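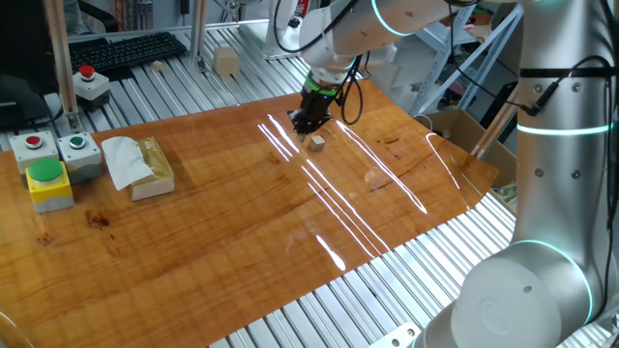

Ticket: Glare and movement on the wood-grain board, bench 2
Opened by: Liya Woldegiorgis
Assigned to: Kidus Lencho
Priority: Normal
Status: Closed
Opened: 29th June

Description of problem

The wood-grain board on the front bench is causing two problems.

1. Overhead lights reflect in the finish. From the operator side the reflections run across the middle of the board as white diagonal streaks, in the area where the blocks are normally placed. The edges of a light-colored block are hard to pick out against them.

2. The board shifts when the pushbutton stations are pressed. It lies diagonally on the aluminum extrusion and the right corner hangs over the slats. Pressing the large green mushroom button on the yellow box moves the left side by a few millimeters. After several presses the placement marks no longer line up.

Also requesting that someone decide where the tissues live. The box is on the board next to the buttons and takes up space.

Comment 1, Kidus Lencho

Confirmed both. Two questions before I change anything. Is the diagonal position intentional? Are the button stations fixed to the board or just standing on it?

Comment 2, Liya Woldegiorgis

The diagonal position dates from February, when the board was turned to clear the rear bench. I have no objection to squaring it up. The stations are standing on the board. The yellow box is also loose.

Comment 3, Kidus Lencho

Tests on the glare, in order:

Test A. Wiped the surface with a damp cloth, then a dry one. No change in the reflections. Some fingerprints removed.

Test B. Switched off the light row nearest the window. One streak gone, the others unchanged. The rear bench was then too dark to read the keyboard legends. Row switched back on.

Test C. Rotated the board 30 degrees. The streaks stayed in the same place relative to the bench and fell across a different part of the grain. No improvement.

Test D. Laid a sheet of Momach matte film, unglued, over the center. Streaks reduced to a pale haze. Block edges clearly visible from the operator side. The knots and darker grain still show through, so anyone using those as reference points can continue to do so.

Recommend the film. The lacquer could be sanded back, but that cannot be undone and the dust would get into the extrusion slots.

Comment 4, Shahla Mohammadi

Film is approved. Please do not sand it. Stores has one roll of the Momach, 1,000 mm wide. Check that it covers the board without a seam in the middle.

Comment 5, Kidus Lencho

Roll width is sufficient. No seam needed.

Movement, findings:

The underside of the board is lacquered as well, so there is very little grip against the aluminum. The slats are ribbed and only the tops of the ribs make contact. With the right corner overhanging, a press at the left makes the board pivot.

Tried Orach rubber pads, four corners. Sideways movement stopped. The overhanging corner had nothing under its pad and dipped when leaned on. Squared the board to the bench, and all four pads are now supported. Clearance to the rear bench is 45 mm, enough to get a hand in for anything that rolls back there.

Comment 6, Francine Simard

Please check that the pads have not raised the board enough to matter. The placement heights were set with it flat on the slats.

Comment 7, Kidus Lencho

They had raised it by 3 mm. Placement heights have been corrected and the new value is written on the setup sheet. Old value crossed out, not erased.

Comment 8, Liya Woldegiorgis

Ran 39 placements with the film and pads fitted. I pressed the green mushroom button between each one. Marks still aligned at the end. Reflections are no longer a problem from the operator side. From the shelving side there is still a faint haze, acceptable.

One bubble in the film near the front edge. It is outside the placement area.

Comment 9, Kidus Lencho

Bubble pricked and pressed flat. Button stations and yellow box now held down with removable adhesive strips. Peel slowly toward you when moving them, or the film lifts with the strip.

Tissues moved to the metal shelving, second shelf. Please put them back there after wiping down.

Resolution

Matte film applied to the full top surface. Four rubber pads fitted underneath. Board squared to bench. Placement heights corrected for pad thickness. Button stations secured.

Follow-up: reorder one roll of Momach film (Shahla Mohammadi). Inspect pads for creep at the next bench check (Kidus Lencho).

Closed by: Francine Simard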